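3.2 Gathering the demonstrations

All demonstrations were recorded on the Plivon arm by two operators, who took turns of 22 minutes. Each operator guided the arm by hand through a leader device and started and stopped the recording with a foot switch. We kept the wrist view as the main input to the policy. It sits close to the gripper, so a finger takes up a large part of many views and the things behind it are often blurred (Figure 2). We did not crop or mask the finger, as its place in the view tells the policy something about the state of the hand.
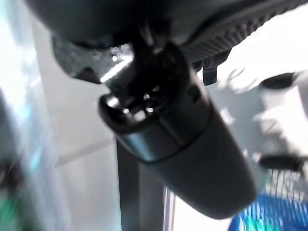

One reviewer of an earlier draft asked whether a policy trained in this way might learn to follow the finger and pay little heed to the goods, and suggested that we train a second model with the finger painted out. We did so with the Colance toolkit. The results are given in Section 5, next to those of the main model.

Operators were told to move at a speed they found comfortable and to carry on after a small mistake. A recording was thrown away only if the arm stopped by itself or the operator asked for it to be dropped. Recordings with a slow start were trimmed by a script, which looks for the first change in joint angle. We collected 50 demonstrations for each task and set none of them aside for tuning.

Blur was left in the data as well. Early tests in February had used a filter that removed views below a set sharpness, but it cut most of the fast reaching motion and left gaps in the sequences.

Figure 2. Wrist views from the demonstration set, with the finger close to the camera.
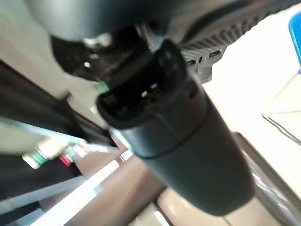
Each view was stored with the joint angles, the gripper opening and a time stamp. The wrist stream and the joint readings come from separate clocks, so we matched every view to the nearest reading and dropped pairs that were too far apart. The matched files were then passed to Brukatico for labelling by task.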